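The Silerow Room, Drondby - photos and notes

Quick page this, more to come when there's time. Put up for anyone who's asked what the big room is like before they book.

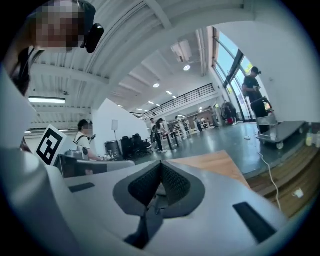
Can we have the room for just a morning?

Mornings are the easiest slot to get. Doors from 8, out by one, and you can stop for lunch in the side room if the afternoon lot aren't using it.

Ceiling and windows in one go, more or less. White corrugated panels, beams across, long strip light on the left and the round ones further back. Daylight from the right, bit of green outside. Trolley by the windows, bottles and tubs on the ledge at the far side.

The rest of the notes, in the order I walked round. Skip to the bit you need.

THE LIGHT
Best thing about the room. January included, you get decent daylight till mid afternoon and it's kind to colours, so the fabric people love it. On a bright morning you may want your backs to the glass if you're on laptops. No blinds yet. We've had a quote, we've winced at the quote.

THE SWITCHES
By the main door, at shoulder height. Strip light is on its own switch, the round ones go on together. If you want it softer for the end of a session, strip off, rounds on. The switch nearest the door frame does the corridor, everyone gets this wrong the first time.

HEATING
Comes on at 8 with the doors and takes a while to get going in a room this tall. Bring a jumper for the first half hour. Please dont turn the dial right up, it doesn't warm up any quicker and then the afternoon group are boiling. Ask us if you need it on earlier and we'll set it the day before.

WINDOWS
The tall panes don't open. Air comes from the vents and from propping the garden door, wedge is on a string next to it. Put the wedge back on its string please. We are on our third wedge.

FLOOR
Hard floor, fine for trolleys and prams and anything else on wheels. Paint comes off if you're quick. Glue doesn't, so sheets down for glue. Old sheets in the tall cupboard, folded, or they were folded in the morning when I looked.

TROLLEY
Metal, flat shelf, castors. Stays in the room. Most useful object in the building if you ask me. Load it at the side room, push it in, saves all the going back and forth with armfuls. One castor pulls to the left when it's got a full load on so steer with both hands. Not for sitting on, not for children to ride on, not for the garden path.

TABLES
Folding ones, kept in the store. Two people per table for carrying, they're heavier than they look. Legs click when they're out properly, listen for the click. Groups have found the best layout is a row along the window side for the close work and then a second row further in for bags, coats and tea. Leave the way to both doors clear.

CHAIRS
61 of them, stacked in the store. Was meant to be a round number, one got left behind by a previous hirer and it's nicer than ours so it stayed. Stacks no higher than the line on the wall.

THE LEDGE
Handy for bottles and tubs while you work. Anything left there at the end of a day goes in the box under the sink, kept for a month. Check the box if you've lost something. At time of writing it holds a lot of lids and one very good pair of scissors.

SIDE ROOM AND SINK
Deep sink, hot tap runs very hot. Kettle, urn, mugs. The urn wants filling before you lay out your tables or you'll be having tea at going-home time. Tea towels are washed for us but bring your own cloths for anything messy. No plaster down the sink, no wax down the sink. Rice also, after last year.

STORE CUPBOARD
Shelves on the left are for regular groups and have names on. Seso boxes at the bottom, they're heavy, dont try to move them on your own. Akpalu sewing things in the middle. Top shelf is ours and is mostly paper. If you book every week we can find you half a shelf, if it's now and then you'll need to take your stuff home.

WHO USES IT
Akpalu sewing and mending, mornings mostly, zips and hems and the occasional tent. Seso fill the tables with parts and small repairs, quiet bunch, very tidy, always sweep. Then the seed swap in spring, which is the busiest the room gets. 800 packets sorted and labelled in one go last time, envelopes on every surface, and we were finding poppy seed in the radiators well into summer.
Parties yes, in the afternoon, but no confetti. Also no smoke machines, which you'd think wouldn't need saying.

SOUND
Echoes a bit with only a few people in, fine once it fills up. For talks, stand with your back to the store wall and speak up towards the windows. We do have a small speaker, ask when you book, it needs charging the night before.

GETTING THINGS IN
Side entrance has the ramp. You can pull up there to unload but move the car after, it's the neighbours' turning space and they're very patient with us. Car park is 300 metres down the lane, flat all the way, puddles in the dip. Main door has a step. Bell on the side entrance works, bell on the main door doesnt.

BEFORE YOU GO
Tables wiped and folded. Chairs back. Floor swept, wide broom is behind the store door. Trolley back by the windows. Urn emptied and lid left off. Lights, garden door, side door, in that order, then key in the box and scramble the numbers.

STILL TO ADD
Side room with the new shelves. The store once it's been sorted. Garden door and the ramp. Something from the seed swap if any of them came out sharp.

If you were at Drondby for one of the sessions and got a decent one of the room, send it over, bigger the better, and say roughly what time of day so people can judge the light. Put "Silerow photos" in the subject or it'll end up with the invoices.

Bookings by the form on the Rooms page. We answer in the evenings mostly.

Back to Rooms / Next: the garden and sheds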